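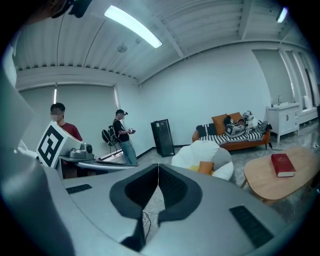 Attachment 1 - ceiling over the workstations, both tubes on

Ticket 413 - Lights / ceiling, Rullaston workroom
Opened by: Kidus Gebru
Opened: Jul 9, 2018
Priority: normal (was low, bumped)
Status: waiting on parts

Problem as reported:
Long tube, the one nearer the middle of the room, flickers on startup. Takes a good while to settle then fine until somebody switches off for lunch. Smaller one by the beam no trouble. Also a rattle from the corrugated panels when the wind gets up, seperate issue maybe but same ladder so putting it here.

Log:

Swapped tube with a spare from the Lollville store. Same flicker. So not the tube.

Checked wall switch, tightened one terminal. No change.

Swapped starter. Better for 2 days then back again. Suspect the ballast. Label on it is half gone, looks like a Pathak, can't read the rest. Need model no. before I can order.

Round fixtures under the panels - left alone, not on this circuit as far as I can tell. Somebody pls confirm, the panel schedule is no help, says "ceiling misc" for the lot.

Rattle: pushed up on the panels next to the white beam w/ a broom handle, one moves. Screw missing or backed out. Will need the tall ladder, short one doesn't get there.

Reply from Grurari parts desk:
Replacement ballast in stock, $99 plus shipping. Older type is discontinued, new one has different hole spacing so bracket needed too. Bracket back ordered til August.

Kidus:
Ok order both. Can drill new holes if the braket is going to be that long, let me know. Need the workstations below clear for an hour when I do it, power off on that side. Don't leave anything running.

Linked: 1,011 (tall ladder, missing foot)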